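Pullutwood man's leap for the ferry ends in the harbour

September 15, 2019

I've watched this clip more times than I should admit to, and I still wince at the same bit every single time.

It was filmed on the quay at Pullutwood, and it shows a man in a very smart pale suit deciding that the gap between him and the departing ferry is one he can manage. He hands his coffee to a stranger, takes a few steps back, has a little shake of the arms like a long jumper – and goes straight down between the boat and the steps with hardly a splash.

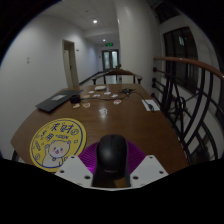
He was fine, I should say. The crew had a ring out to him in no time and he climbed up the ladder on his own, still wearing one shoe. The other one floated off towards the slipway and a dog had it.

Farah Lumbantobing was on the top deck and caught the whole thing on her phone. She told me she'd only been trying to film the gulls.

'I heard somebody shout "don't", and then he did,' she said. 'My mum has asked me to send it to all my aunties.'

The video is 32 seconds long and it's the last 11 that everyone keeps sharing (you can hear a child asking very loudly whether the man is allowed to swim there). My favourite part is the stranger with the coffee, who looks at the water, looks at the cup and has a sip.

The next ferry was only 90 minutes later, which I grant you is a long wait on that quay, as the café shuts early and the bench is always covered in gull mess. I did it myself in July and nearly lost the will.
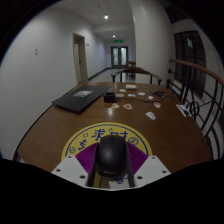

What the ferry people say

Zhong, the firm that runs the crossing, was quite good-humoured when I rang. Zihan Shen from the office said the man had been given a blanket and a cup of tea, and that his ticket was still valid for the next boat once it had dried out a bit.

'We'd rather people just waited,' Zihan said. 'The gate closes 5 minutes before we go and there's a big sign.'

He did catch the later one, by the way, in borrowed tracksuit bottoms.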